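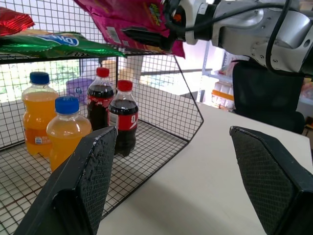
Plastic drink bottles standing upright in a wire-mesh basket

How to pack drinks and snacks for a long family drive

I love a road trip, and I love the packing almost as much as the driving! We do the run from Plitereck up to Roltusmont every November, 774 kilometres door to door, and over the years I've got the food side down to something quick and cheap that everyone looks forward to.

What you'll need

An esky or a soft cooler bag
An open basket or crate that sits flat on the back seat
Two or three frozen water bottles
A roll of small bin bags
Paper towel (more than you think)

Step 1. Freeze your water the night before

Fill the bottles to 70 per cent so they don't split, leave the lids loose and pop them in the freezer. Tighten the lids in the morning. They keep the esky cold until lunch, and then you get to drink them, which I still think is brilliant.

Step 2. Split the food in two

Anything that can spoil goes in the esky: sandwiches, cheese, cut fruit, yoghurt. Chips, crackers, nuts and fizzy drinks can ride in the basket. If you like your soft drink properly cold, swap a bottle into the esky at each stop.

Step 3. Load the basket

Stand the bottles up first, heavy ones in the middle, then tuck the light packets in last so they don't get crushed. Belt the basket in. My friend Şükran Taşdemir uses the buckle on the centre seat and hers hasn't budged yet, even on the gravel past Keskin.

Step 4. Plan your stops

We pull over every two hours, snacks or no snacks. Kids get a run, the driver gets a stretch, and the rubbish goes in a proper bin before it starts to smell. Raed Kassab, who taught me to drive, would stop for 40 minutes at lunch and have a nap under a tree. Highly recommended!

Step 5. Restock smart

Servo prices can be a shock, so top up at a supermarket in town if the route goes through one. Refill the water while you're there, and grab a bag of ice if the frozen bottles have melted.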